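Write Down What Counts as Plugged In

Most shops that use robots for small assembly have a thick safety binder and almost nothing on paper about the work itself. I have spent enough time around cable stations to think this is backward. The guarding rules are settled and people follow them. The question of what makes an insertion good or bad is left to whoever is standing there.

At Teltimura, where I worked on the cable line, we had a cell that put USB plugs into holders. One shift counted a plug as done when the arm let go of it. The next shift counted it as done when someone had tugged the cable. Both shifts reported their numbers in the same column. When Bushra Kazmi took over quality in March, she pulled 456 records and could not tell from any of them which test had been used. She threw them all out, and she was right to.

My view is that every station handling a connector should have a written rule, no longer than 2 pages, kept at the station. It should say where the gripper may hold the part, how hard it may push, how many tries it gets, and what a finished part is. If a rule needs a longer document than that, the task has not been broken down enough.

The grip point deserves the most argument. A plug held by its housing goes where the arm goes. A plug held by the cable can lean, and the arm's own position then tells you little about where the metal end is. I don't say a cable grip should be banned. Some holders leave no room for fingers near the housing. But it should be a choice somebody signed for, with a lower push limit to go with it.

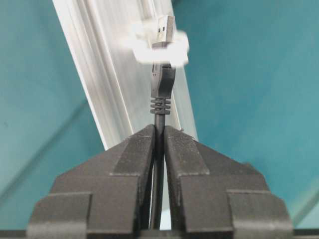

Who should write the rule for a station, the robot supplier or the shop that runs it?

The shop should write it. The supplier knows what the arm can do, but the shop knows which faults come back from customers, and the rule has to be built on those faults.

Uriel Xolalpa disagrees with me on this. He set up the lines at Gorkasska and thinks suppliers should ship a default rule with every gripper, on the grounds that a small shop will never get around to writing one. He has a point about small shops. I would accept a default as a first draft, as long as it expires after 3,000 cycles and the shop has to replace it or sign it again.

Retries need a hard limit too. I have seen a program at Montes that allowed 11 attempts before it called for help. By then you are testing the connector's patience and wearing the contacts. I would allow two, then stop, and log the part as failed even if a person seats it by hand afterward. A hand rescue that gets logged as a pass hides the problem from the people who could fix it.

Marard already logs rescues separately. Their pass rate looks worse than everyone else's on paper, and I would still buy from them first.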